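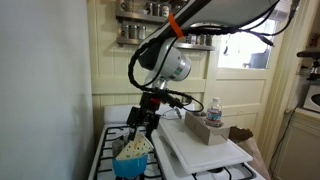 So how many people does it take to get a town council to reverse itself? In Flostau it took 518 signatures and one very long Thursday night on a laptop.

I've been going on about the library hours since October, so regular readers can skip ahead (hi, both of you). Short version: the council voted to close the Jurkwood branch on evenings and weekends, which are the only times anybody with a job can get there. The vote was 5 to 4 and took less time than the argument over parking that came right before it.

A few of us started a petition. I figured we'd get maybe 50 names, mostly from my street! Then the crossword crowd from the Oltia Cafe got hold of it, and they are relentless. They had clipboards. They had a phone tree. One of them cornered my dentist.

The meeting itself was online, this being April 2020, and it was chaos. Half the council was on mute, one member joined sideways and stayed that way for 9 minutes, and the public comment line kept dropping people. I got cut off in the middle of my best sentence and had to call back and start over, a lot less eloquent the second time.

Anyway, they voted again and we got the evenings back for whenever the doors can open. Weekends are still off the table. The council says it'll look at them along with the Bauerfeind Street repaving money, and I plan to be on that call too, with a better phone.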